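A whole weekend of jigsaw puzzles (and I'd do it all again)

3 Oct 2023

I have been trying to write this post since we got home and every time I sit down I end up looking at puzzles online instead. So, quickly, before I lose another evening: we went to the Travden puzzle weekend and it was brilliant!

If you've been reading since the spring you'll know I only came back to jigsaws in April, when I had that awful cold and my sister dropped off a bag of old ones from her loft. One was a harbour with a lot of sky. I moaned about the sky for days and then, when I'd put the last bit in, I felt so pleased with myself that I took it apart and started it again the next morning. That was me gone. I now have a puzzle board, a set of sorting trays and opinions about knobs.

Travden does this every year in the old corn hall. You pay at the door, you get a wristband, and then there are two days of tables, swaps, talks and a speed contest on the Sunday. I went with Tài Lý, my oldest friend and a far better puzzler than me. She does edges last. I have known her since school and I still find this shocking.

The swap table

You bring your finished puzzles, you get a token for each one, and you take home the same number. I brought 6 and spent a very long time choosing. There was a 1,000 piece one of a Portuguese market that I picked up, put back, walked round the hall, and came back for – gone, of course. I did get a lovely botanical one with all the fungi on it, a railway poster, and a Skorkley. If you haven't come across Skorkley, they're a tiny outfit that cuts each piece by hand in odd shapes, so you get a teapot or a heron in the middle of a hedge. The box has no picture on it at all. I'm about a third of the way through and I have no idea what it is. Possibly a bridge? There's a great deal of brown.

I had a go at asking the swap ladies whether all the pieces were in the boxes. They laughed at me very kindly. You take your chances, and if there's one missing you write it on the lid for the next person, which seems fair enough. 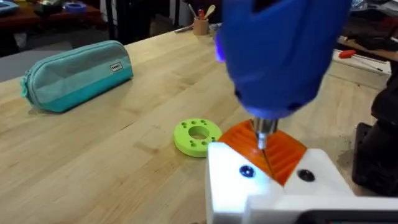 The speed contest

I wasn't going to enter. I want that on record. But Tài had put both our names down for the pairs, and by the time I found out there was a number pinned to my cardigan.

The way it goes is that everyone gets the same sealed puzzle, somebody blows a whistle, and then the hall goes quiet except for the sound of pieces being turned over. I love that sound! It's like rain on a tent. We'd agreed that I would do the edges (somebody had to) while Tài sorted by colour, and for the first part of it we were flying. Then I got stuck in a patch of rooftops and kept trying the same chimney in the same gap. I must have tried it over and over. Tài finally reached across, turned it round and pressed it in without a word.

We came fourth from bottom. The winners were a father and daughter from Bustos who finished while we were still on the rooftops, and then went and had scones. We clapped them and kept going, and we got ours done before they started stacking chairs, so I'm counting that as a good result. I'm already plotting for next year. I think we need to practise sorting, and I think I need to be kept away from chimneys.

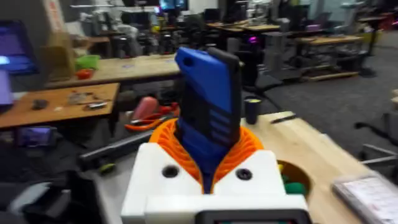
Blue and orange together, my favourite

Things I bought when I said I wouldn't

A roll-up felt mat from the Purka stall, in dark green. I've been balancing the big board on top of the wardrobe between sessions and it's only a matter of time. The mat rolls round a tube and the pieces stay put, or so the man promised me, and he'd unrolled one with half a lighthouse on it to prove his point. I've rolled mine up 3 times so far and lost one small piece of fungus, later found in a slipper.

Also a tin for stray pieces, a magnifier on a stand (my eyes aren't what they were) and a bag of fudge that didn't make it to the car.

If you're thinking of going, take a cushion. The chairs in the corn hall are the folding sort and by Sunday afternoon I was sitting on my coat. Get there early on the first day for the swap table too, and eat before you arrive, as the soup runs out and then it's only cake. I managed.

Next post will be the Skorkley, if I ever finish it. Please no guesses in the comments if you've done it already, I really do want to find out for myself!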